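Reading time: 2 minutes

Week 4: Adding modules to a Domilance site

Last week we got a bare site running, so now comes the fun part! A module in Domilance is just a folder with a settings file in it, and once you've seen one you can read them all. Open the Indell module first. It's only 135 lines long and it's a lovely piece of work – short names, clear comments, no tricks.

Copy the folder into your site's modules directory, run the refresh command, then log in again as editor. If the menu hasn't changed, check the version line in the settings file.

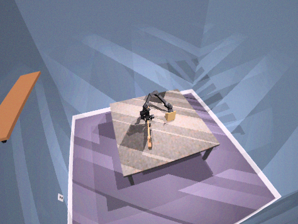

One reader of last year's notes wrote in to say that the refresh command skips any folder with a space in its name, and gives no warning when it does. Well spotted, and worth ten minutes of anyone's Monday!

For the lab, install Urquijo on top of Indell and load the 400 test pages. Keep the cache at 20 MB for now – we'll play with it next week.

Skoltthorpe Web Publishing Course | Contact the course office | Back to top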